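Pre-opening inspection, Kemeys demonstration bench
Open day, 5 July 2026. Checked against Clidine sheet 16.

1. Visitor line at 400 mm from table edge — OK. Tape lifting at one corner, pressed down.
2. Emergency stop, both arms — OK. Tested from each side.
3. Arm speed limited to demo setting — OK.
4. Fasteners on grippers and joints — OK. Recheck after 15 cycles.
5. Power strip and charger — OK. Strip stays on the table for the phone charging task.

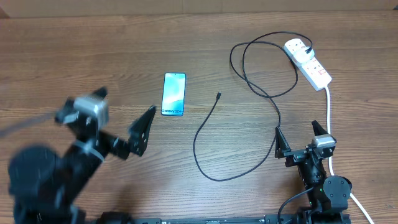 6. Cable slack — COMMENT. Loops must stay clear of the finger joints. Operator to stop both arms before resetting the cable by hand.
7. White cord — COMMENT. Runs close to the right arm. Tape down before the Pestcombe group comes in.
8. Spare fuses — not supplied. Ask Grodness.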